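Steltano Robotics Club forum > Student projects > Desk clearing task
Last updated: August

medve_tom
We have 124 recorded runs for the desk task now. Grasping is fine on blocks and poor on cables. I'd like to drop cables before the demo.

Leltel
I'd keep them. A desk with no cables on it isn't a desk anyone has. We had over 50 good runs last term with the old gripper.

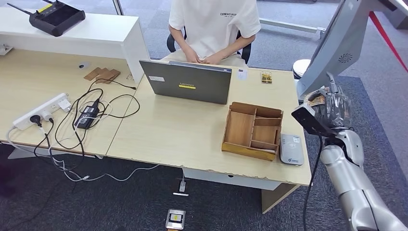

What went wrong since then is the wrist speed, in my view. Halve it near the table and try again before cutting anything.

numov22
Disagree. Halving the speed means each run takes twice as long and we only get the room until 4pm. Blocks and the organiser are enough for a student project.

medve_tom
Speed is only halved for the last bit, so not twice as long. But I did try it, 2,479 frames in the log, and it still let go of the black cable.

Leltel
Which grip setting?

medve_tom
Default.

Leltel
Then try it tighter. Default was set for blocks.

numov22
Fine, but if it still drops them I vote blocks only. Someone needs to write the report as well.

Contact the moderators | © Steltano Robotics Club | Back to top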